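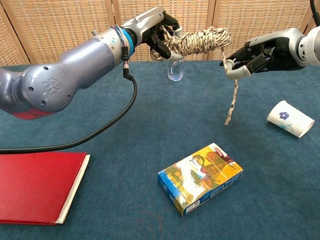 Coil of braided rope, cream, tan and dark brown.

Diary > Sound > Fonamton

January 9, 2019

Second rehearsal with the new monitor layout. Load-in went faster than last time, mainly by leaving the second guitar cabinet in the van. Marek plays through one 4x12 now and the stage is quieter for it. Bass goes direct, with the amp on standby behind the drum riser in case the DI box acts up again.

Kick drum first. The old mic position, halfway into the shell, gave plenty of click and very little below it. Moved it back to the port hole and turned it slightly off axis from the beater. The low end came up. There was still a buildup at 70 Hz in the room, worst by the door, so I took 3 dB out there with a narrow cut and left the rest alone. Triggers are on a separate channel. Peter had the sensitivity set so high that the floor tom was firing the kick sample. Backed it off until single strokes on the tom stopped registering, then had him play the double bass part from the third song, which runs at 164. No dropped notes that I could hear. Two false hits in the quiet section.

High-pass on both guitars at 100 Hz. Emiliano objected before hearing it and said it was fine after hearing it. The palm mutes sound thinner in the headphones by themselves but they sit better once the bass is in. He wants to try the same patch with less gain. I agree with him about the gain.

Rozália's vocal channel is still the problem. She cups the mic on the low growls, the pattern goes to omni, and the wedge rings somewhere above 2 kHz. Tried another capsule. Same result. Tried moving the wedge from straight behind the mic to one side, which bought a little more level. In-ears would fix most of it, but she tried them for one song in August and took them out before the chorus. I wrote "ask again" on the channel sheet. Compression is now 4 to 1, slower attack, so the front of each word gets through.

Ran the full set twice. First pass 41 minutes with the stops, second pass 38. The slot at Lutdale is 40 including the intro tape, so the intro gets trimmed or the fifth song goes. Marek wants to keep both. Peter has no preference as long as he gets the break before the fast one.

Pasbridge confirmed by email. Room holds 800, house desk is digital, and I can bring a show file if it gets there two days early. Their stage plot shows the power drops on stage left only, so add two long extension runs to the case. Miloslav Holub is doing monitors from the side. I worked with him once and he labels everything, which makes the changeover easy. Need to send him the input list — 19 channels, or 18 if the bass mic goes.

Šťastný still has our spare snake. They quoted a new connector for channel 11 and I said yes. It had been cutting out whenever someone stepped near the stage box, and I had resoldered it once already.

To do: input list, new batteries for the tuner pedals, rename the snapshots so they follow the set order. Replace the bottom snare head. Peter says it is good for another month. It is dented right under the wires and buzzes with every bass note in the second song.

Packed up at 10:40. Ears all right.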